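Jul 9, 2019
Bench notes, card readers and the offload problem

OK, so I finally sat down with the Zurka reader and the pile of cards from the June jobs, and I'm writing this up before I forget which port did what.

Background for whoever picks this up after me: we've been getting offloads that start fast and then sag. You drop a full card in, the first few gigs fly across, and then the speed falls off a cliff and sits there. Thanakorn Chareonsuk has been blaming the cards. I've been blaming the reader (loudly, sorry). Neither of us had tested it in any sensible way, so this was the day for it.

Setup was the old editing tower, the laptop, the Zurka reader, and the Willirent reader that came back from the loan shelf with a new cable. Same folder every time, a mix of raw stills and a few long video clips, 789 files in all. I formatted each card in the camera first. Please keep doing that, by the way! Formatting them on the laptop is how we ended up with the weird folder names last time.

First run, Zurka on the front port of the tower: bad. Started well, sagged before the first long clip was across, never came back up. Second run, same card, same reader, back port: completely fine. I said a rude word and ran it again to be sure. Fine again. So then I put the Willirent on the front port and it sagged too, in pretty much the same spot. That more or less lets the cards off the hook, and the Zurka as well. Thanakorn, if you're reading, I owe you half an apology (half, because it wasn't the cards either).

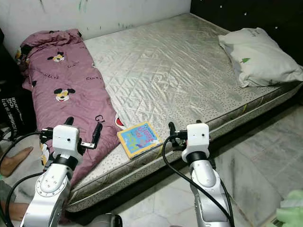
I opened the tower up to look at the front panel lead and it's a long skinny thing that goes right past the power supply and has a kink in it where the side cover presses down. I reseated it and took the kink out as best I could. Next run was better, still not as good as the back port. I don't love it. There's a spare lead in the drawer under the label printer, I think, or there used to be, and I'll swap it when I find it.

Laptop was boring in a good way. Both readers held steady the whole time on the left side port. The right side port is shared with the hub, so I unplugged the hub and that one was fine too. With the hub in and the backup drive working, everything slows down, no surprise there.

Now the cards. We have 16 in the case at the moment and three of them gave me trouble that had nothing to do with the port. Two are old Trivow cards with the write lock tab gone floppy. They slide to locked when you push them into the camera, and then you get the "card protected" message and a small heart attack. A bit of tape over the notch works, but I don't want tape peeling off inside a camera body, so they're retired to the test box. The other one is a Chuensuk card that copied fine and then failed the check at the end, on one video file. I copied that file again and it passed. Copied it a third time and it failed. I've written BAD on it in red marker and put it in my top drawer. Nobody rescue it, please.

Which brings me to the checking thing. I know it adds time. I timed a whole offload with the check switched on and it came to some 17 minutes on the laptop, and yes, that feels like forever at the end of a long day when you want to go home. But the Chuensuk file looked perfect in the file browser, right size, right date, nice little thumbnail and everything, and it only fell apart when I scrubbed to the middle. I'm leaving the check on in the preset. If you turn it off for a rush job, write it in the log so the next person knows not to wipe the card.

Other odds and ends while I was at it. The contacts on the Willirent were filthy, so I gave it a go with the air blower and it looks a lot happier. The foam in the card case is crumbling in the corner slots and leaving black crumbs on everything, so I've stopped using those slots until we get a new insert. And somebody has been putting used cards back face up, same as the empty ones. Face down means full! I nearly formatted one this morning.

To do:
Find or order the front panel lead.
Stick a label on the front port saying don't use for offloads.
Price up replacements for the two Trivow cards and the Chuensuk, same size or bigger.
Run the Zurka on the back port again with a bigger folder, one that really fills a card. I only had the one set of clips handy and I'd like to see it hold up for longer before I clear it for good.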